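May 3, 2025

Spent the whole day on the bowls and cups task. Carolina drove the arm in the morning and I took over after lunch. We got 156 demonstrations saved, and I threw out 3 of mine where I let go of the trigger too early.

My main problem is still depth. From my chair I can line up left and right fine, but I come down too far and the fingers touch the table. Carolina says to stop high over the rim, wait a beat, then go down slowly. I tried that for the last hour and it helped, though each run takes longer.

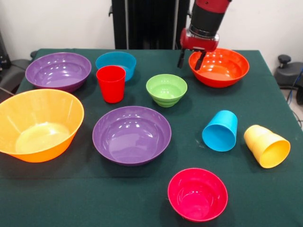
Cups on their sides are harder for me than bowls. I have to turn the wrist before I go down, and I keep turning it the wrong way first. Carolina told me to leave those runs in as long as I end up with a clean grasp. Purificación wants them marked, so I started a column for it in the sheet.

The Flomix software froze 2 times in the afternoon. Restarted it, lost one run each time. Wrote to Romaniuk about it and have not heard back.

The total for the set is now 3,973. Training starts on the Bridwood machine tonight with what we have. My wrist is sore from the controller. Tomorrow I want to lower the chair and try driving with my elbow on the desk.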